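Game Systems and Balance
Week 6 handout: Entry costs, recoil and once-per-battle effects in turn-based games

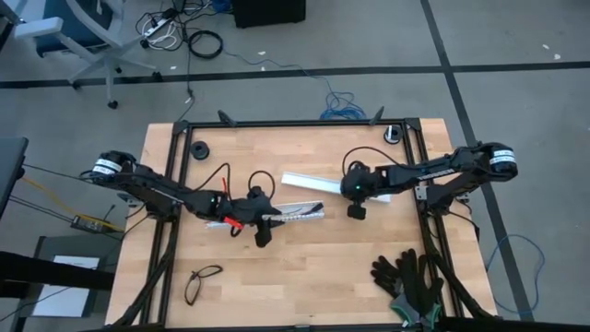

Before the session

Read chapter 2 of the course reader and play at least one full match of Lumero in the browser build. You do not need to win. Keep the battle log, as we will use it in the second half on Monday. If the build will not load, use the printed log in the Week 6 folder.

1. What a cost is

A strong move usually comes with a cost. In the games on this course the cost takes one of these forms:

Resource cost. The player spends points, cards or charges.
Stat cost. The user is weaker afterwards, usually in defence or speed.
Tempo cost. The user loses a turn, before or after the move.
Position cost. The user has to leave the field, or cannot leave it.
Team cost. Bringing the move at all uses up a slot that something else wanted.

The last one is often missed. Players tend to judge a move by what happens in the turn it is used, but in a six-slot game the team cost has been paid before the first turn starts. Quintero makes this clear by printing the slot value on the card. Lumero does not, and new players overload on attackers as a result.

2. Recoil

Recoil is damage the user takes from its own move. It can be a share of the damage dealt, a share of the user's maximum health, or a fixed number.

A share of damage dealt scales with success. The better the hit, the more the user pays, so it is kindest to the player when the target is nearly out. A share of maximum health costs the same whether the move hits hard or barely scratches the target. A fixed number hurts small characters most and becomes close to free for large ones.

Worked case from Lumero. Ember Rush deals 88 to a target with full health, and recoil is a quarter of damage dealt, so the user loses 22. If the target has only 8 health left, damage is capped at 8 and the user loses 2. Now suppose the recoil were a fixed 22. The first case is unchanged. In the second, the player pays 22 health to remove 8, and most would pick a weaker move. The fixed version therefore pushes Ember Rush towards the opening turns and away from finishing.

3. Once-per-battle effects

Plorberg gives each team one Surge. It can be used on any turn, by any member, and doubles the next move. In practice it is held too long. In the practice ladder logs for April, 1644 matches ended with at least one Surge unused. Ask yourself why before reading on.

Two explanations to consider:

Players overrate the future. Holding the effect feels safe, and using it early feels like waste.
The threat has value by itself. An opponent who knows the Surge is still there has to play round it, so an unused Surge may have done its job.

The logs cannot tell these apart, as they record moves and not intentions. Cusard tried to get at this by hiding whether the effect had been used. Hold times went down, but so did the number of defensive switches, so both explanations survived.

4. Terms to know

Chip damage: small damage that brings a target within range of a later hit.
Wall: a character whose main job is to absorb attacks.
Break point: the lowest attack value at which a given wall falls in a stated number of hits.
Pivot: a character that switches in and out cheaply.

5. Exercise (hand in at the start of next week)

a) Take one strong move from Lumero or Quintero. List every cost it carries, including team cost.
b) Replace one cost with a different kind. Keep the damage the same.
c) Say which turn of the match you now expect it to be used on, and which walls it no longer breaks.
d) Play two matches with your version on paper and note anything you did not expect.

One side of A4 is enough. Tables are fine. Put the name of the game and the build number at the top.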